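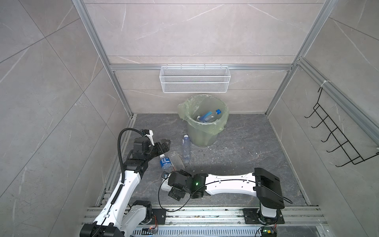
*Poubelle ronde, sac vert pâle, panier suspendu : le coin déchets en version compacte.*

On nous vend depuis quelque temps le « coin déchets » comme une pièce à part entière. Carrelage façon marbre gris, rails en aluminium, accessoires à suspendre : le vocabulaire de la salle de bains chic appliqué à la bouteille d'eau vide. Chez Brastley, le catalogue lui consacre 20 pages. Je les ai lues, et je ne suis pas convaincu.

Prenons le panier blanc en métal grillagé, accroché au-dessus de la poubelle. Il est joli. Il a l'air vide aussi, comme presque tous ceux que j'ai croisés. À côté, une rangée de crochets noirs attend des torchons ou des clés, on ne sait pas trop. Pendant ce temps, les bouteilles sont par terre.

Hậu La, qui aménage des locaux communs pour l'atelier Prerkau, défend le principe. « Si la poubelle est visible, les gens visent mieux. » Peut-être. Elle reconnaît tout de même que le sac trop large, dont les bords retombent d'un côté, lui vaut plus de plaintes que tout le reste. Un modèle à cerclage, chez Fikre, règle la question pour 19 euros. Le rail mural de Pusen en coûte 200, sans les crochets.

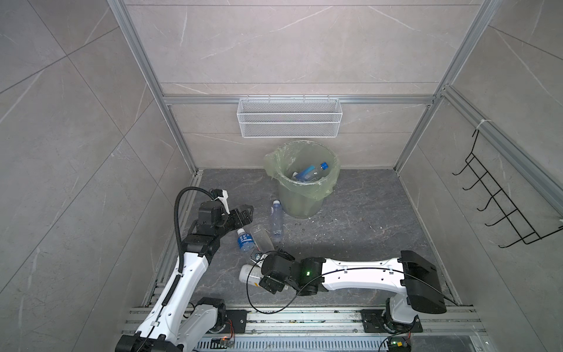 *Au sol, des bouteilles et un gobelet en plastique, à deux pas du bac.*

Reste le tri, grand absent de ces aménagements. Un seul bac, un seul sac, et dedans des bouteilles encore coiffées de leur bouchon bleu ou pas, selon l'humeur. Un gobelet couché prend autant de place qu'une bouteille écrasée, et personne n'écrase rien. Pour le prix du rail, on logerait deux bacs de plus – moins photogéniques, je l'accorde.

Je garderais le sol sombre, qui pardonne un peu les miettes. Le panier, je le décrocherais dès mercredi.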